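Stories > Short > Flendent Weekly

Laundry, Ambrosio Street

Bus at 6. Gwendolyn had the beige things in the basket and the washer door hanging open, and still no idea what temperature. Her mother would of known. Her mother had written it down somewhere, in Gurham, in a drawer. 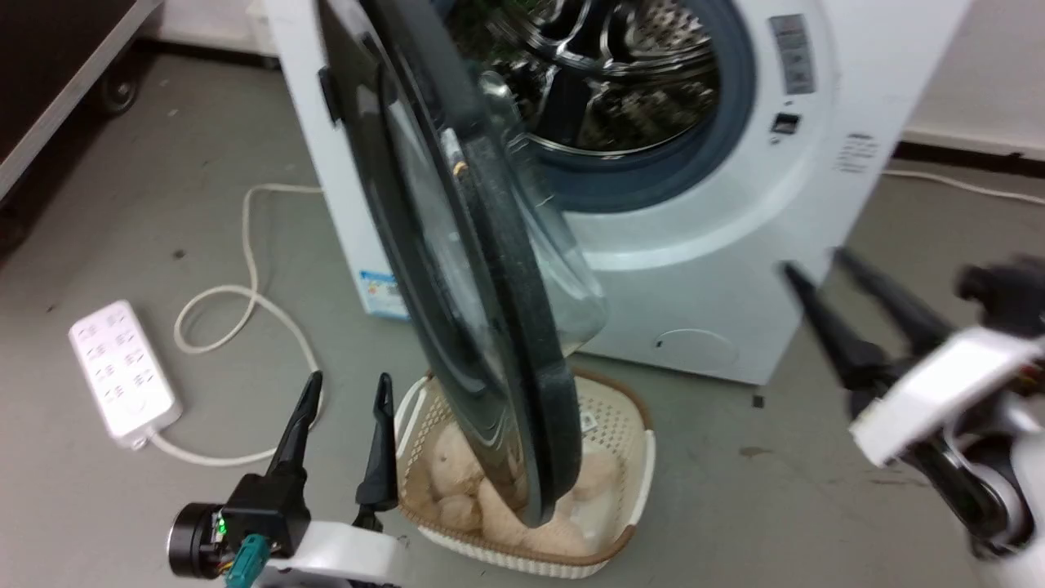 Everything soft, one load.

She rang her sister. No answer. Rang again — 11 rings, then the machine, their mother's voice still on it. Hung up fast.

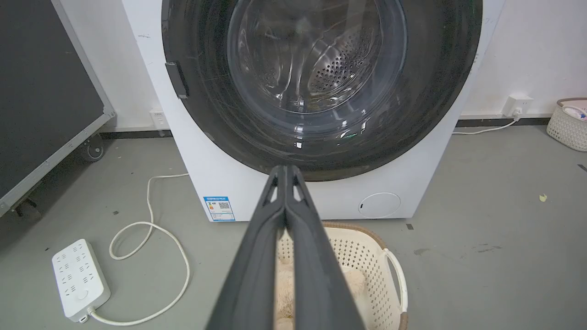 Cold, she decided. Cold never hurt anybody. Twenty years of cold washes in that house, the pipes knocking all the way up the stairs. She stepped over the cord where it looped acros the floor, crouched by the basket, put her hand in. Fuzzy. Smelled of the Pumen house, or she wanted it to.

The phone. Finally.

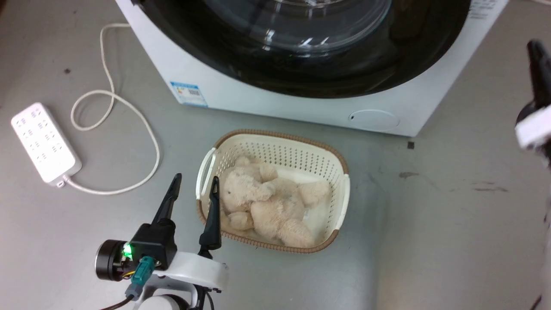
Don't wash them, Gwen, her sister said, not yet, please, can't you just wait till I get there.

She missed the bus.

4 comments | 20 shares

© Gwendolyn Mahmoud | Back to top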